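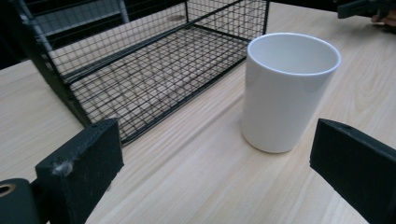 Good Practice | Conversations

Twelve rules and a pot of tea

The rule book at Prukimis used to have 43 rules in it. It now has 12, and the woman who did most of the crossing out is very happy to talk about each one that went, which is how I came to spend the better part of an afternoon with her when I had been promised an hour. She looks after working practice for the people who record demonstrations with hand-held grippers, the recordings from which robot arms will later learn to move things about. She asked me to leave her name out ("it's the rules people should argue with, and they'll be more polite if they think it's me") and then poured us both a tea.

I began with the obvious thing, which was why anybody needs a rule book for picking up a cup.

"You'd be surprised how many ways there are to do it," she said. "You and I don't think about it at all, we just reach. But somebody has to decide where a recording starts and where it stops, and what you do if you fumble. If everybody decides that privately, you end up with a great heap of recordings that are all perfectly sensible one by one and don't agree with each other."

The first written version, she told me, was borrowed almost whole from a workshop manual for a project called Trosex, and a good deal of it was about guard rails and lockable cupboards. People signed the back page and put it in a drawer. She has kept her own copy, with her pencil notes in the margins, and some of those are rather ruder than the polished version she gives to visitors.

The rule she is fondest of is the one about hurrying. It says that the hands should move at the pace of somebody laying a table for guests. An earlier draft had a speed in it, with a decimal point, and new starters would stare at the page and then at their own wrists. "Everyone has laid a table," she said. "You don't dawdle and you don't throw the forks. I've never had to explain it twice."

Next to it in the book is the rule on mistakes, which she thinks is the hardest for careful people to follow. If you miss your grip, you carry on, correct it as you naturally would, and mark the recording afterwards with a short note. You don't quietly delete it and you don't go back to make it prettier. An early set of recordings for the Nadar project, 3900 of them, had to be gone through again by hand when it came out that some people had been tidying away their fumbles and others hadn't. She went a bit pink telling me this. Her own recordings were among the tidy ones!
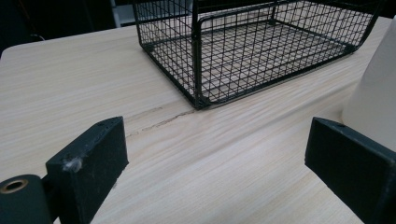
Do the rules apply to somebody who is only having a go with the grippers?

They apply to anyone who picks one up, including visitors, managers and people who have just popped in to ask about lunch. A practice recording is made in the same way as a real one and is marked as practice before it starts.

That last point cost her a fortnight of discussion, she said, mostly with people senior to herself. There had been a feeling that practice ought to be relaxed, and she does see that (she is a relaxed person, and there were biscuits with the tea). Her worry was that habits learnt in the relaxed half-hour would follow people into the rest of the day. They settled on a compromise where beginners are allowed to talk and laugh as much as they like, so long as their hands are doing the proper thing.

Rest breaks were another long argument. The rule now says that you put both grippers down when your forearms tell you to, and that you don't need to ask. One colleague wanted a timer on the wall. She was against it, and still is, on the grounds that a tired person watching a clock will always try to last until it rings. "I'd far rather have a short session from someone comfortable. Tired arms make odd little detours, and I don't want a robot learning those from us." 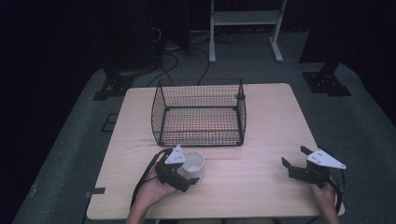 A gripper in each hand, with the left one at the cup.

I wanted to know about the second hand, the one that has nothing to do for a moment. It has a rule all to itself, it seems. The idle gripper stays open and stays where it can be useful, and the person holding it doesn't scratch a nose with it or wave it about while chatting. "It's like being on stage when somebody else has the lines," she said. "You're still in the play."

Cables come under the same heading, as they are a nuisance for both hands. You check before starting that neither one will pull tight at the furthest reach, and if a cable catches during a recording you stop, and that recording is marked as stopped. There's no shame in it, she was keen to add, and the book says so in as many words. She put that sentence in herself after finding that newer people would struggle on with a snagged lead sooner than own up. 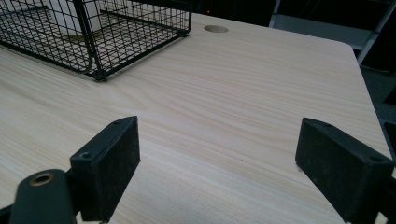 Upkeep fills the last page of the book, and it was the page she was most apologetic about, as it is still too long for her liking. The gist is that each pair of grippers is looked over before the day's first recording: screws, pads, cables, then a wipe with a dry cloth. Black fingers show up every fleck of dust and every scuff, as they do above the wood grain here, and she treats that as a help. Dust gets wiped away and scuffs are left alone unless the pad has begun to change shape. The same page deals with the table, and anything permanent in it, such as the round cable hole towards the far edge, is to be left as it is and never taped over for neatness. "A robot is going to meet tables with holes in them," she said. "It may as well get used to the idea."

I asked what had become of the other rules, the ones that were crossed out. Some were folded into their neighbours, and some turned out to be about a room the team had already left. One forbade whistling, and she has never found out who wrote it. She would like to lose two more before July, when the people from Trundix start using the same book, and she has her eye on the one about labelling shelves, which in her view is a perfectly good habit and has no business being a rule.

Whether she'll manage it is another matter. A colleague put his head round the door as I was gathering my things and asked if there could be a new rule about mugs near the recording tables. She told him to write it down in one sentence and bring it back tomorrow.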